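Home Boards Equipment Planning Log in
Search this board Go

Budget for a mock room, two-handed robot

We have 3,000 approved for fitting out a practice room for garment handling. The robot itself is on a separate line. Quotes so far are from Bredus (racks, fixtures) and Ganari (power and network). What do people forget?

Posted by benchrow

Split it into props, power and network, operator station, and spares. Our props were cheap: a clothing rack, hangers, shirts, a wall-mounted shower set with no plumbing behind it. Power and network went over. Price enough wall outlets before the floor goes down, and put cable covers on the first order. We left them off and added 544 later.
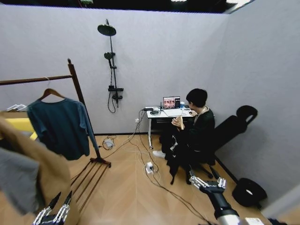

Practice room with rack, shower fixture and operator desk.

Keep the desk on casters. Ours has been moved more than 100 times. Budget a decent chair as well, as sessions run long. Hold 1,000 back for finger parts if your hand is a multi-finger type. Ortuño quoted us six weeks on those in March.

Posted by prirev_ops

depends on the robot. get the reach figures first then buy the rack. we did it backwards and the bar was too high

Posted by tinbracket

Ganari will requote without the router if you already own one. Ask for install as its own line.

Posted by halfduplex

Contact | © Prirevcombe Equipment Boards | Back to top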